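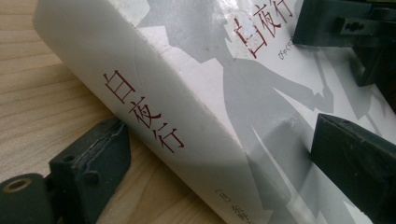

One early reader of the Clingate report objected that a person squeezing a book with a gripper shows what a person can do, and that the robot results ought to have come first. The complaint has followed the method ever since.

Clingate is a method for training two-armed robots from demonstrations made with hand-held grippers. It was developed at the Ostrowski laboratory and released by Clira, a robotics software firm, on Fri 8 November. Its stated aim is to teach a robot when to hold on to an object and when to let go. Its critics accept the aim but dispute how much of it has been shown.

Method

A person holds one gripper in each hand and works directly on objects set out on a table. The grippers' movements are recorded together with camera views, and a control program is then trained to copy them. Clingate adds a second, smaller model, the "gate", which estimates at each moment whether the present grip should be kept. If the estimate falls too low, the arm stops and grips again.

The idea of checking a grip before moving is much older than Clingate. The report claims as new only that the gate needs no force sensors and is trained on the same recordings as the main program.

Demonstrations

The training set, called Wilari, holds 4,000 demonstrations covering 14 tasks. Most involve household objects such as books, boxes and folding items. The demonstrators wore gloves, and the positions of the grippers were tracked during recording.

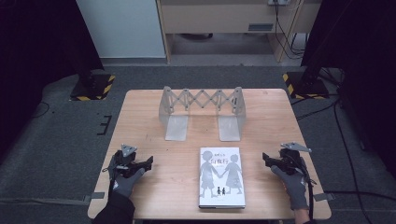
A demonstrator with two hand-held grippers, a book and a translucent lattice structure.

Results and criticism

Clira reported 554 robot trials and stated that dropped objects became less common when the gate was switched on. The report gives a single combined rate for all tasks. Without separate figures, a reader can't tell whether the gain is general or comes from one or two easy tasks.

Other doubts concern the comparison itself. The version without the gate was not allowed to stop and try again, so part of the gain may come simply from having a second attempt. Books are also a fairly kind test – flat, stiff and easy to grip by opposite faces. Soft and wet objects were left out.

A revised report issued the following March added 2 tasks but kept the combined rate. The recordings have been released in part, without the failed robot trials. No outside group has published a repeat of the work.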